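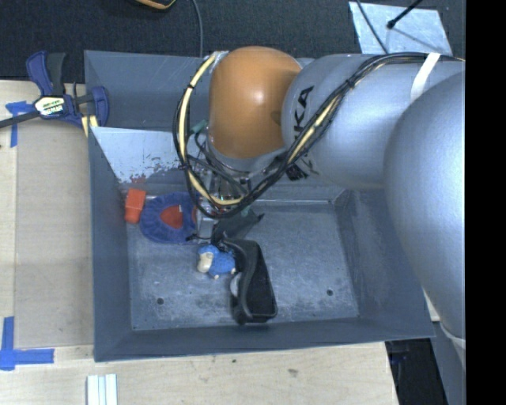 Lowther Community Repair and Reuse Program
Progress report to the Rornel Fund, second reporting period
Prepared by Dolores Sorensen, program manager

Overview

This report covers the second period of the grant, ending in December. The grant pays for a reuse store and a repair training course in Lowther, and for part of the rent on the building. The store opened on schedule. The training course started a month later than planned and its first group has now finished. Spending is under budget in two lines and over in one, explained below.

Reuse store

The store has been open four days a week since the start of the period. We take in household goods, small appliances, hand tools and furniture that one person can carry. We stopped taking mattresses and large televisions after the first few weeks. They took up too much floor space and we had to pay to get rid of most of them. A notice about this is up at the drop-off door and on the town website, and the number of people arriving with them has dropped.

Sales were strongest on kitchen goods and garden tools. Books sell slowly and we now price them by the bag. Furniture sales depend heavily on whether the buyer has a way to get the item home. Getachew Mamo, who runs the store, has set up a hold shelf and a hold area so that buyers can pay and come back with a vehicle within 9 days. Anything not picked up by then goes back on sale and the buyer gets a store credit.

The target for the period was to pass on 100 repaired appliances. We met it in December. Lamps, toasters and sewing machines made up most of these. Vacuum cleaners were harder than expected, mainly due to the cost of replacement motors.

Repair training

The course runs for 9 weeks, with one evening session a week starting at 6:30 p.m. Hamish Costigan teaches the electrical part and Rochelle Ruawai teaches sewing machine and textile repair. The late start was caused by the wiring inspection on the workshop, which had to be done twice. The first inspection found that the outlets along the back wall shared a circuit with the store lighting. The landlord paid for the change.

Attendance held up well through the first half and fell off in the last 3 weeks, when the weather turned and the bus timetable changed. The last bus toward Dronero now leaves before the session ends. For the next group we will start at 5:30 p.m. and shorten the break. Students who filled out the end-of-course form asked for more time on fault finding and less on the safety slides. Hamish has cut the slides back and moved the rest of the safety material into the practical work, where it gets covered at the bench anyway.

Two students from the first group have been taken on for paid hours in the store. Both are testing donated appliances before they go on the shelf.

Staffing

Trudy Ngata joined as bookkeeper for one day a week. Before that I was doing the accounts myself, and the figures for the first period have now been checked and corrected in one place (a tool purchase had been entered twice). The corrected sheet is attached.

Budget

Tools and equipment are under budget. We were able to buy used test meters in good condition and have kept the money saved for spare parts. Advertising is also under budget, as the town newsletter has carried our notices free of charge.

Waste disposal is over budget. Nearly all of the overspend came in the first weeks and relates to the mattresses and televisions described above. Costs have come down since then but will not come down far enough to bring the line back to plan by the end of the year. We ask for permission to move the unspent advertising money to this line.

Problems and risks

The roof over the sorting room leaks in heavy rain. The landlord has patched it once. We have moved the textiles to the other side of the building and are waiting for a date for the full repair.

The agreement with Citar for van use ends in the spring. They have told us they would like to continue but may need to charge for fuel. We have asked for this in writing so it can go into next year's budget.

Next period

The second training group begins in February and is full, with a short waiting list. We plan to open the store on a fifth day if paid hours allow. Rochelle is writing a short guide to sewing machine care that will be given out with each machine sold, and a draft will be sent to the Fund with the next report.

Attachments: corrected accounts for period one; accounts for period two; summary of student forms; letter from the landlord about the roof.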